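Home | Forums | Kitchen & Pantry | Search | Log in

Print this thread | E-mail to a friend

Filed under: Small Things, Drawers, Lids

Where do you keep the round stuff?

drawer_of_doom wrote:
I own 31 round flat objects. Coasters, jar lids, trivets, the rubber puck that came with the Stelton jug and has no known purpose. They live in one drawer and every time I open it they have rearranged themselves. Up to 300 rubber bands are also in there but that's a separate thread. What do people do?

plainoldbeth wrote:
Stack them by size in a mug. Two mugs if you're fancy.

Gasket Case wrote:
A mug is fine until you want the one on the bottom. I bought the Vasholm drawer insert, the kind with pegs, and stand everything on edge like records. Cost more than the lids did.

plainoldbeth wrote:
You paid money to file lids.

Gasket Case wrote:
I did, and I can find them.

oatmeal4dinner wrote:
Standing on edge only works if they're all about the same thickness. My thick ones lean on the thin ones and by August the whole row is lying down again. I went back to flat, single layer, shallow drawer. Takes up the entire drawer. My spouse has opinions.

drawer_of_doom wrote:
Single layer is tempting but then how do you get them out? Mine sit dead flat on the drawer bottom and I end up chasing them into the corner with a fingernail. 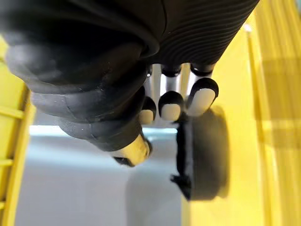 Gasket Case wrote:
Thick ones are easy, it's the thin ones that will make you swear. Anything built like a puck gives you a side wall to hold, so you can come straight down over it and pinch. The dark disc here is about right, with those big gray fingertip pads pointing down at it. Grippy tips matter more than strength, which is why I keep a pair of rubber dish gloves by the drawer. For jar lids, put down the ribbed Bredel liner and get a nail under the rim.

oatmeal4dinner wrote:
Ribbed liner collects crumbs. Smooth cork, please.

plainoldbeth wrote:
Gloves to open a drawer. The mug is still available.

drawer_of_doom wrote:
Trying cork on the left and ribbed on the right. The rubber bands are going in the mug.

Reply | Back to Kitchen & Pantry | Next thread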